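Search this site Go

Checking grasp labels in hand-held gripper demonstrations

Method notes from the Bramasdale cloth-handling work
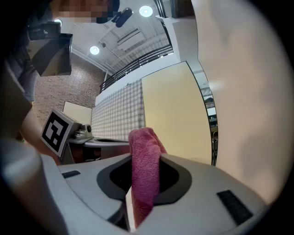 A pink towel in the jaws of the hand-held gripper, from the gripper's own camera.

This page sets out how we label grasps in demonstrations recorded with hand-held grippers, and how we decide whether a recording is fit for training. It assumes you have already recorded some demonstrations and synchronised them. If you haven't, start with the recording guide and come back.

The method was worked out on towels. Cloth is awkward because the jaw width tells you very little. A single layer and no layer at all give nearly the same reading, and a bunched towel can hold the jaws open at almost any width. Earlier labels in the Bramasdale set were made from jaw width alone, and Da-eun Yook found that many of them marked a grasp too early, while the jaws were still closing on air. We now use width to find candidates and the wrist view to settle them.

What you need

The synchronised recordings, with the jaw width log alongside each one. The Fistska viewer, or anything else that lets you step one frame at a time with the width plotted underneath. A text file or spreadsheet for the labels. Two people, who should not sit together while they label.

Step 1. Find the candidates

Run the candidate script on the whole session. It marks each place where the jaws close and then hold still for 15 frames. Don't tune this number for each recording. We tried that in February and ended up with labels that couldn't be compared from one session to the next.

Expect too many candidates. People fidget with the trigger between attempts, and all of that gets picked up.

Step 2. Set the grasp frame

Open each candidate and step backwards from the still part. The grasp frame is the first one in which cloth is between the jaws and the part of it nearest the jaws moves with the gripper. Both must be true. If the fabric is between the jaws but the gripper is sliding over it, keep stepping forwards.

Look at the fabric close to the jaws and ignore the loose end. A hanging corner can go on swinging long after the hold is firm, and on a large towel it may not move at all until the slack is taken up.

Step 3. Set the release frame

Step forwards until the cloth stops moving with the gripper. Terry cloth catches on the pads, so the release often comes well after the jaws begin to open. Write down both frames, the start of opening and the release itself. Ha-rang Baek's training code reads them as separate columns and will stop with an error if one is blank.

Step 4. Give each grasp a class

We use 3 classes: edge, fold and bunch. An edge grasp holds a single border of the cloth. A fold grasp holds two layers with a clear crease. Anything thicker or less orderly is a bunch. When you can't tell a fold from a bunch, call it a bunch and put a question mark in the notes column.

Step 5. Compare the two sets

Swap files only when both people have finished. Grasp frames that differ by five or fewer are averaged. Larger gaps go to a third person, who looks at the recording without seeing either label. Kayode Dauda does this for us, usually on a Friday.

Results so far

We relabelled 720 grasps this way and trained the folding policy again with everything else unchanged. Of these, 177 had a grasp frame that moved by more than five frames. The new policy lifts away from the table before it has hold of the cloth less often than the old one did. Fold quality hardly changed. Hyun-seo Geum thinks the second fold is limited by the marker tracking when one gripper passes in front of the other, and we have not tested that yet.

The class labels are weaker than the frame labels. Most disagreements were between fold and bunch, and merging the two made no difference to training. We have kept them apart in the files for now.

Common problems

Width log ends before the video: re-export the session. Don't pad the log.

Candidate with no cloth in view: mark it as empty and leave it in the file. The script needs the row numbers to match.

Filed under: Methods, Manipulation, Cloth

Related pages
Recording guide for two grippers
Synchronising width logs with video
Marker tracking: known faults
Plostetti folding tests, second round
Exporting from the Fistska viewer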